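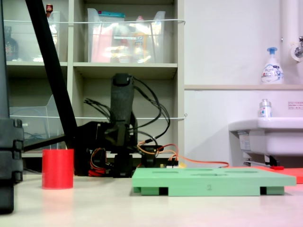
Re: Community garden swap, the Salinas beds

On 2 July 2026, a list member wrote:
> Has anyone here grown the Cliltenel bean up a fence instead of
> poles? Mine are seven feet tall and falling over each other, and
> I'd like to try something else next year. Also, is it too late
> to sow a second round?

Oh, I'm so glad somebody else is growing these! I put mine along the chain-link on the Iller Street side in May and they have gone completely wild. The fence works great. They grab it on their own once you've tucked the first few tips through (go gently, the tips snap), and you can pick from both sides, so fewer pods get missed and turn stringy.

One thing I'd do differently is the spacing. I sowed three inches apart and it's a jungle in there. Next year I'm giving them twice that.

As for a second round, go for it! We still have plenty of warm weeks here. Soak the seed overnight, water the row before you plant, and keep some shade cloth over it until they're up. Mine from last summer's late sowing were smaller plants but the beans were just as sweet, maybe sweeter.

If you're short on seed, I have a big jar left over and would love to see it go to a good home. I can leave an envelope in the box by the Petach gate, just tell me how long your row is.

Also, does anybody have a good dilly bean recipe that goes easy on the garlic? I've got more beans than freezer at this point.

Happy picking,
Plot 7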